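The rule at Jastcombe fits on one page: before a humanoid handles anything in a furnished room, its cables are checked and the floor is cleared. Avton, which wrote the page in May, asks for 3 slow runs first. The current draft has 13 clauses, and most deal with people — where they stand and who holds the stop button.
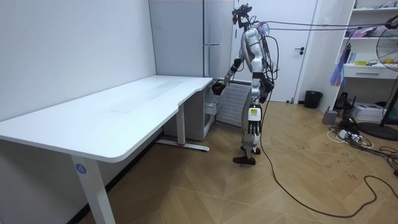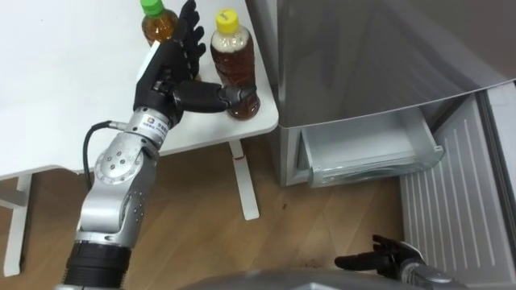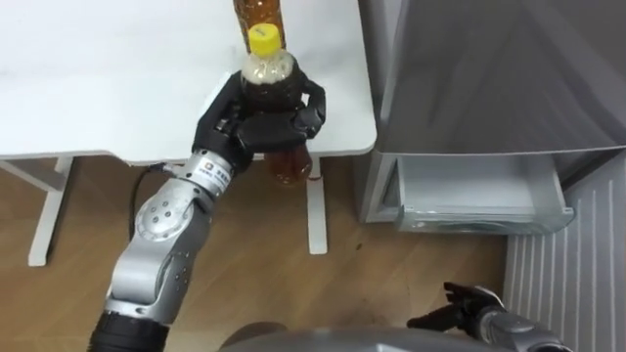 Ghauri would go further. Clause 9 should ban sealed drinks near live power strips, Ghauri wrote in reply to the draft, and a stop button should be tested every 60 minutes, not once a day.

Avton has kept the daily test for now. Borkau will try the hourly one and send in its logs.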